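The Honour Drawer

Every household has a place where achievement goes to lie flat. In my family it was the second drawer of the sideboard, under the takeaway menus, and when the sideboard was sold last January its contents were shifted to a card table in the spare room, where they have been judging us ever since.

I had agreed to sort the lot in an afternoon. Anyone who has tried this knows the afternoon is a unit of currency, like the old franc, and you need 4000 of them to buy anything.

The trouble with certificates is that they come dressed for the occasion. A plain sheet of paper you can recycle with a clear conscience. Put it between hard covers, run some gold around the border, and suddenly you are handling a minor treaty. My own best effort, a swimming award from the Cladlow pool for completing 85 metres (the pool was short, and so was I), came in a plastic sleeve and went in the bin without a murmur. The red folders stay. They have outlived two sideboards and a marriage.

Shops know this, of course. Lelent, which sells storage to people who already own too much of it, does a memory box with 4 compartments, none of them the size of a certificate. The Jirkinent version is bigger and has a lid that lifts off in your hand. I own both. They hold batteries.

My system, arrived at by mid-afternoon, was to put everything on one cloth and let the grand things take their chances among the ordinary ones. It's a great leveller. An award looks less forbidding with tissues at its elbow, especially when the tissues have cats on them.

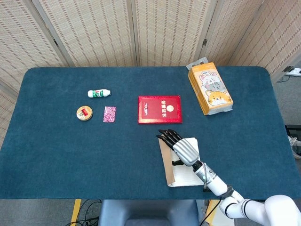 Do you need to keep the folder as well as the certificate?

Only if you like the folder. The paper inside is the record, and it will sit happily in an archival sleeve with a dozen others, taking up less room than a magazine. If the cover has a name or a date on it, photograph that before you part with it.

I like the folder, as it happens. So it has gone back into a drawer, in a Fukuda filing cabinet this time, bought second-hand and missing its key. The menus went in on top.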